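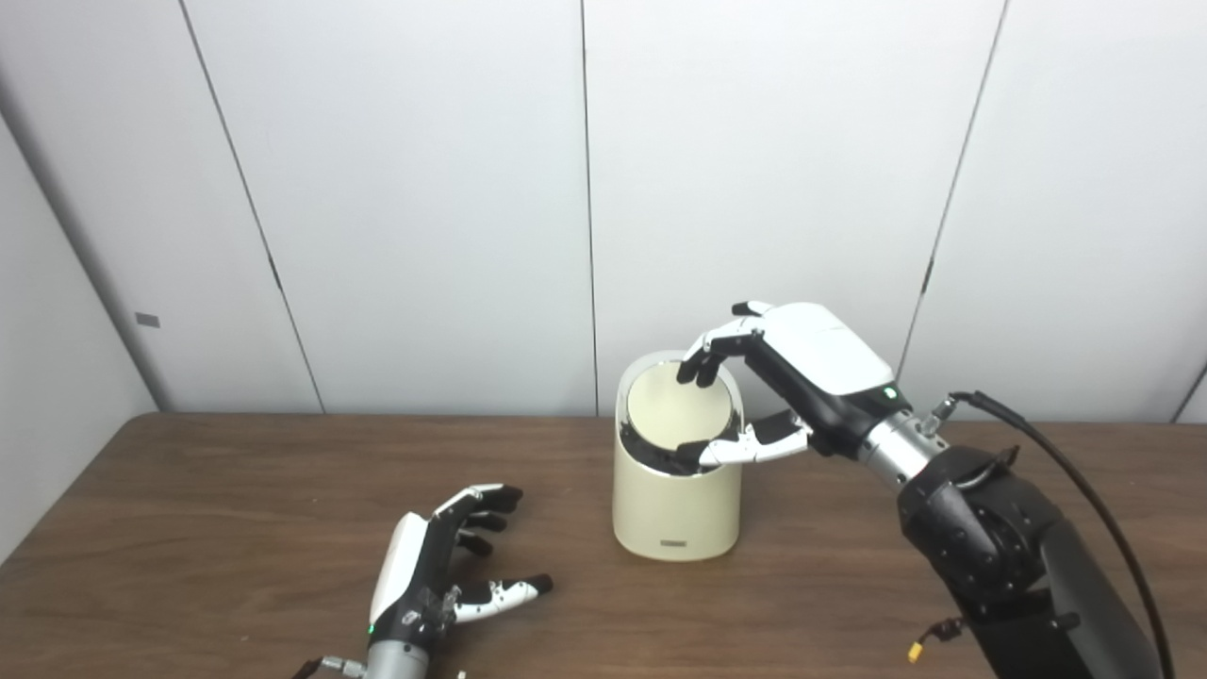

Recipiente color crema con tapa clara, sobre mesa de madera.

Cómo guardar el café en grano sin gastar de más

Desconfíe de quien le prometa granos frescos durante meses. He leído folletos de sobra y casi todos venden el bote antes que el café. Mi método es aburrido.

1. Compre poco. Lo que vaya a beber en 7 días, no el saco en oferta.
2. Anote la fecha de tueste. Si el paquete solo trae la de caducidad, mala señal.
3. Cierre bien y aleje el bote del horno y de la ventana.
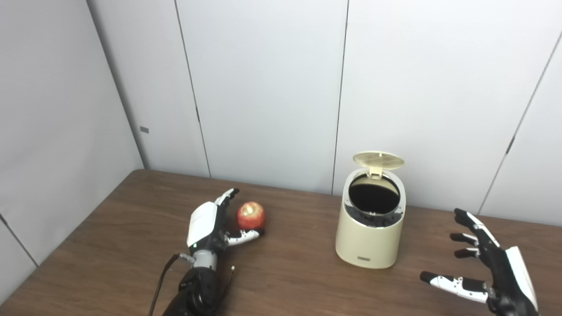
Lo de la válvula de vacío me convence menos. Probé la de Havdale en agosto contra un tarro corriente y a ciegas no distinguí las tazas. Quizá mi paladar sea torpe, pero el sobreprecio lo pagué igual.

4. Muela justo antes de preparar. Aquí sí noto diferencia. 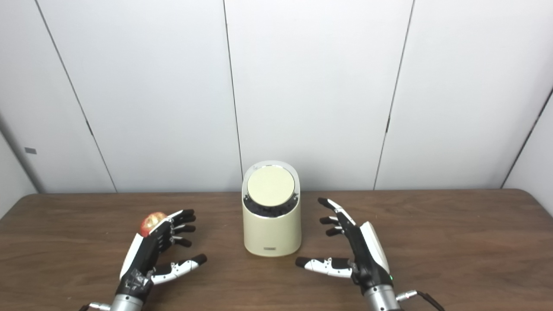

Yao escribe en los comentarios que el congelador le funciona, siempre que se reparta en bolsas de una sola dosis y no se vuelvan a congelar. Puede ser. Yo sigo sin verlo claro con bolsas que se abren a diario.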